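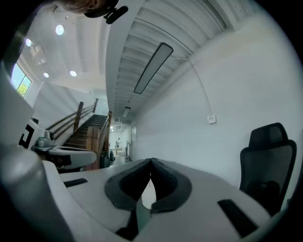
OPEN DAY WALK-THROUGH: HAND-HELD GRIPPER DEMO, GROUND FLOOR HALLWAY
Site: Drenard
Date: Jul 25, 2019
Checked by: Josué Peixoto
Demo lead: Javiera Painemal

1. Grippers
1.1 Jaw padding attached, no tears: OK. Both pads squeezed by hand. Visitors will do the same all day, whatever the sign says.
1.2 Marker pattern clean and flat: OK after wiping. Somebody had been eating a doughnut.
1.3 Camera mount tight: OK.
1.4 Pinch warning given before handing over: FAIL at first run. Javiera gave it after. Script changed so the warning comes before the joke.
1.5 Spare pads at the table: NO. They are in the Praltix case, and the Praltix case is locked. Key requested.

2. Hallway and stairs
2.1 Walkway clear for two people side by side: FAIL. Boxes along the floor to be moved by noon. I was told they were "basically moved." They were basically there.
2.2 Bin away from foot of stairs: move it. Same note as last October.
2.3 Handrail firm: OK, top to bottom.
2.4 Rope across the stairs during demos: ordered, not seen.
2.5 Office chair: take it out or lock the casters. One child plus one rolling chair is its own demonstration.

3. Overhead and electrical
3.1 Ceiling lights working: OK.
3.2 Thermostat cable secured to wall: OK. Please don't hang the Endero banner from it.
3.3 Charger on its own outlet: OK. The coffee machine has been asked to leave.

4. Visitors
4.1 Group limit 18: posted on the door in large type. The booking sheet has a group of 116 from Tang. Javiera is calling them.
4.2 Clip-on mic tested: OK. Switch off between talks. The whole building heard her opinion of the parking.
4.3 Loose sleeves and lanyards tucked in before handling: add to script.
4.4 First aid kit: present, sealed, tag 1547.

Result: open with conditions. Items 2.1, 2.2 and 2.4 must be closed before the first group. I'll be back at noon with the same pen.

Comments (3)

mika_t
Was in the second group. Walkway was clear, rope was up, and I got the pinch warning twice. Still pinched my thumb.

J. Painemal
Tang is now coming in seven groups. For the record, the parking is exactly as I described it.

oldbench
Who has the Praltix key?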